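Speaker notes – Packing for the school day, parent evening, Edham library
Saodah Yeoh, 20 minutes plus questions

Opening (4 minutes)
Thank them for coming. Ask who packed a school bag this morning and who left it to the child. Wait for hands.
Say the talk is on weight and habits, and that shopping advice comes at the end if there's time.
Tell the Heridance bus story – my son, two library books, one forgotten lunch. 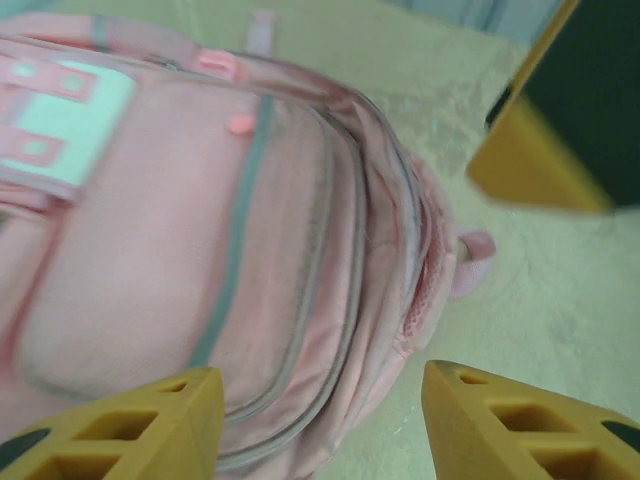 When should a child start packing their own bag?
As soon as they can read a short list. Stay in the room for the first month and keep your hands off the bag.

Weight
Heavy books go flat against the back. Lunch and sweater in front of them.
We weighed 61 bags at Orard in March. The heaviest was 16 pounds, and most of that was paper from last term. Pause here, people usually laugh.
Both straps, pulled snug. Demonstrate with my own bag.

The Friday-style clear-out
Don't name a day. Let each family pick one and stick to it.
Steps to read out:
1. Tip everything onto the floor.
2. Open every zipper, small ones too, and feel along the seams for crumbs and coins.

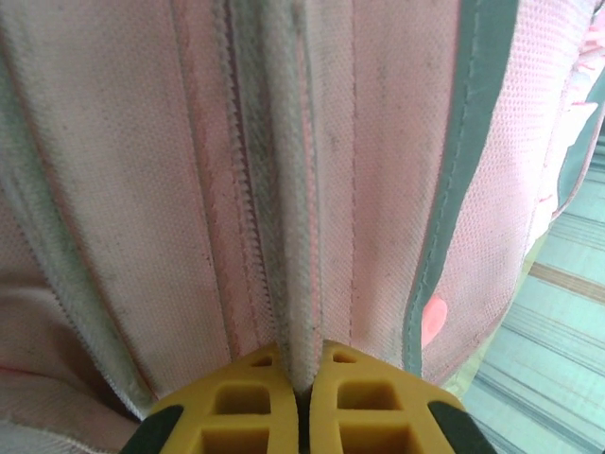
3. Wipe pink or pale canvas with mild soap and a soft brush. Check the label first.
4. Air it overnight, open.

Mesh
Dirt sits in the small openings. Brush it dry before using water – skip this part if we're running late.

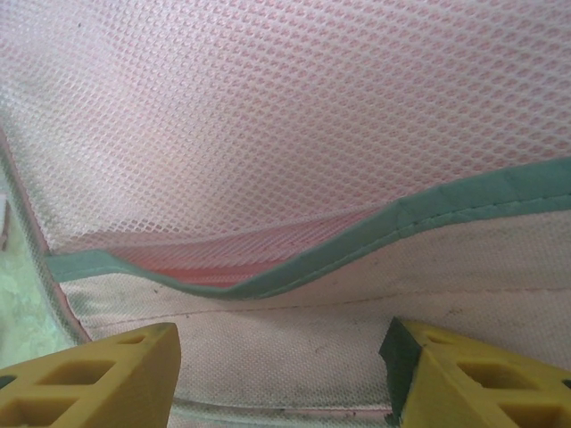

Questions
Handouts are by the door. The Ngui group wants extra copies.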